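Setting Up a Hand-Guided Sorting Station for Small Parts

Updated 20/02/2022

Applies to: Calico bench cell, all tabletop sites including Garkville

Scope

These instructions cover the changeover of a manual sorting bench to one where staff teach the sorting task with handheld grippers, and an arm later takes over part of the work. They are written for the bench lead and for the people who sorted by hand before the changeover. Installation of the arm is covered in the Bellamy mounting guide.

Before you start

You need one clear table with a matte top, two handheld grippers, a sorting strip, and a mixed tray of parts. Parts under 5 mm in any direction are out of scope and stay with manual sorting.

Record the current work before changing it. For one full shift, log parts sorted, parts missorted, and minutes spent on tasks other than sorting (refilling trays, relabeling, answering questions from packing). At Garkville the log for one shift showed 1232 parts sorted and 38 missorted. The third column is the one most often left blank. Fill it in. It determines what the job looks like after the changeover.

Step 1. Agree on the task split

Sit down with everyone who works the bench and go through the part list line by line. Mark each part A (arm), P (person) or U (undecided). Rigid parts with one obvious grasp are usually A. Parts that tangle, bend or need inspection on both sides are P. Do not mark anything A on the basis of the catalog drawing alone; have a sorter pick it up with the handheld gripper first.

Write the split on paper and post it at the bench. Changes to it go through the bench lead.

Step 2. Assign demonstrators

Demonstrators should be current sorters. They already know which way up a part has to go and which lookalike parts get confused. Engineering staff can demonstrate for a test run, but do not keep those recordings in the training set.

Demonstrating is slower than sorting. Remove the bench from the daily rate target during the recording period and state this in writing to the shift supervisor. Limit a demonstrator to blocks of 38 minutes, followed by other work. The wrist load is different from hand sorting and people notice it by the second block.

Step 3. Lay out the table

Place the strip diagonally or straight across the middle of the table, within reach of both grippers. Set the part groups on it with visible gaps. Loose parts go on the open tabletop in front of the strip, well separated. Vary their position and angle between runs.

Route cables off the side of the table, behind the demonstrator's hand. A cable lying across the work area will be recorded along with everything else.

Step 4. Approach and align

Bring the first gripper in open, with one finger on each side of the part. For the pronged half of a side-release buckle, line the part up between the fingers before closing. Hold the second gripper to the side with its fingers pointing across the table, clear of the first. 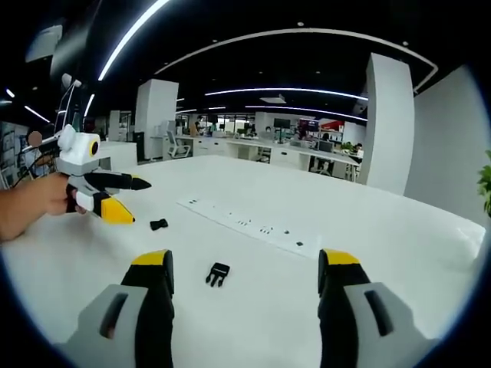
Step 5. Grasp, place, release

Close at normal working speed. Lift clear of the table, carry the part to its group on the strip, lower it until it touches, and open. Do not drop parts from height. If a part slips, finish the attempt by picking it up again and placing it. Recordings with a recovered slip are kept. Recordings where a bare hand enters to fix the part are discarded.

Record 200 runs per part marked A. Parts marked U get the same number, after which the bench reviews them and assigns A or P.

Step 6. Review the recordings

The demonstrator and the bench lead review a sample together in Clesolar. Reject runs with the wrong destination group, a blocked lens, or a part already on its mark at the start. Enter the reason code for each rejected run. Reason codes describe the recording. They are not used in performance reviews, and the export to HR must stay switched off (Settings, Export, Personnel: Off).

Step 7. Hand over to the arm

Run the arm beside a sorter for 5 shifts. The sorter handles P parts and checks everything the arm places. Log missorts in the same format as the original shift log so the two can be compared directly.

After handover the bench roles change as follows:

Sorter: P parts, arm output checks, new demonstrations when a part changes.
Bench lead: task split, review sample, stop and restart of the arm.
Packing: no change in duties. Questions about mixed trays go to the sorter on the bench, as before.

Any sorter may stop the arm without asking. Restart requires the bench lead.

Known problems

Dark parts that look alike from above, such as small bow-shaped pieces and buckle halves seen end on, are the most frequent source of missorts. Record extra runs with both on the table.

White strip on a white table: edge detection is weak under overhead lighting. Use the gray strip if your site has one.

Staff moved to another bench during the changeover lose practice with P parts. Rotate them back at least once in December, before the year-end part list is issued.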